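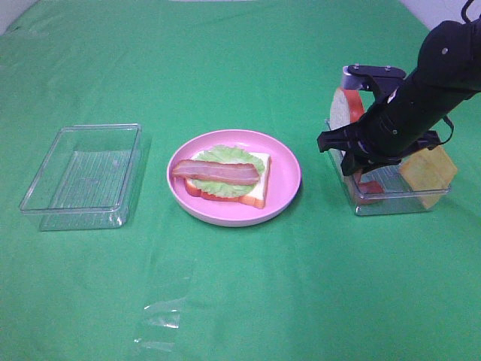 I've had two sets of fingers for the arm since 18th March and I've finally put enough runs on both to say which one I'm keeping.

The first set is the Zustley, which came with the gripper. Hard black plastic, flat faces, no padding. The second is the Gill, sold as a soft pad upgrade, which I bought after Dace Grīnberga said hers had stopped dropping eggs. The motor, the arm and the controller stayed the same for the whole comparison.

The job is sandwich building with toy food. Parts go in a clear box, and the arm has to get them out and onto a plate. Bread is the piece I care about, as it sits upright in the box and the fingers have to straddle it without knocking the wall. If the bread comes out straight, the rest tends to follow.

On bread the Zustley fingers did better than I expected. They are thin, so they fit down between the slice and the side of the box. The Gill pads are thicker and kept catching on the rim on the way in. I moved the approach point up and slowed the last part of the move, and that cured most of it – but it also made every pick slower.

Cheese went the other way. The slice is smooth and the hard fingers let it rotate as soon as it was clear of the box. With the pads it stayed where it was gripped. Same story with the tomato. Lettuce was a draw.

I capped the grip force at 49 percent for both. Over that, the pads squash out sideways and the fingers no longer close square.

The camera is still a nuisance. Clear boxes are hard for the depth image, and the Sikier software sometimes decides the box isn't there. Vija Lūse suggested tape along the rim. I haven't tried it yet.

So the Gill set stays on for now, and I'll file the pads down 2 mm before the next round in April. Screws are the same size on both sets, which saved me a trip to the store.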